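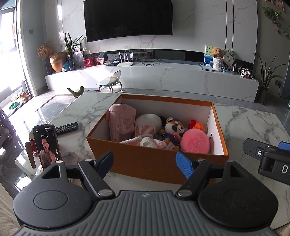

How long does it take to get a kid's room sorted before a move? Three weekends if you're strict, and we were not strict.

So. The move. We're leaving the Drindale house at the end of March and I've been meaning to write this for ages but every time I sit down someone needs a snack or the tape gun. Typing this at 9.40pm with one eye on the oven. Forgive the mess.

Quick backstory for anyone new. Two kids, six and almost nine, one small weatherboard rental, seven years of stuff. New place is smaller. Nicer light, better kitchen, but smaller, and the girls will be sharing. Rent goes up to 3150 a month, which made me lie on the floor for a bit. Anyway. Stuff has to go.

Started with clothes. Easy. Everything too small went in bags by the front door, and then the bags sat by the front door for a fortnight. Still counts. The older one got a bit teary about a pair of gumboots with frogs on them. Kept the gumboots. They don't fit anybody.

Books were harder. I'm the problem there. I can't get rid of picture books, I can still recite most of them. We kept one shelf. I said one shelf and then I measured the shelf at the new house and it's longer than the old one, so, win for me.

Then toys. Ugh.

What I did the first time (don't do this) was go in at night with a garbage bag while they slept. Felt very efficient. Next morning the little one asked for a plastic horse she hadn't touched since she was about three, and I had to go and dig it out of the bin in my dressing gown while next door watered his lemon tree. He waved. I waved the horse.

Second go, we did it together. My friend Shanti Jaiswal has moved house more times than anyone I know and she told me to let them pick what stays and not talk about what goes at all. So each kid got a space and whatever fit in the space came with us. Lid has to close. If the lid doesn't close, have another think. There was some sitting on lids. I let it slide.

Took most of a rainy afternoon and I made pikelets halfway through, which helped everyone's mood, mine mainly. The big one was ruthless! Whole craft drawer, gone, didn't blink. The little one wanted to hold each thing for a while first. Fine. We had time. Well we didn't, but I pretended.

Selling stuff. I put the train table, the dollhouse and a scooter on Cekeo, which is the local swap and sell thing everyone round here uses. Made $151 all up. Most of that was the train table. The scooter bloke messaged eleventy times asking if it was still available, then came, looked at it and asked if I had it in green. Mate. It's a second hand scooter.

Whatever didn't sell went to the op shop on Kanaujia Street. They're lovely but ring first, they'd stopped taking big items when I turned up and I had to drive a toy kitchen home again with the boot open. It's now on the verge out the front with a FREE sign. Been there four days. If you want a toy kitchen you know where I am.

Movers. Got a couple of quotes. One was $707 for half a day, two people and the medium truck, and they sounded calm on the phone so I booked them. Calm is worth money to me right now. The other mob never called back.

Things I'd do diferently:

Start in the room you hate. I left the laundry cupboard til last and it's full of paint tins and a fan heater and I think someone else's tent.

Don't pack the scissors.

Write on the side of the boxes as well as the top. You stack them and then you can't read anything. I have done this wrong on every box so far and I'm too tired to go back.

Leave the kids' room for the very last night. Ours is half done and they keep wandering in and standing there. The little one asked if the new house knows we're coming. I said I'd ring it.

Right, oven's beeping. Still got the pantry to go, plus the bond clean, plus I haven't told the school, eek. If anyone has a trick for getting blu tack off painted walls with out taking the paint too please put it in the comments, there's a lot of it and it's all at six year old height.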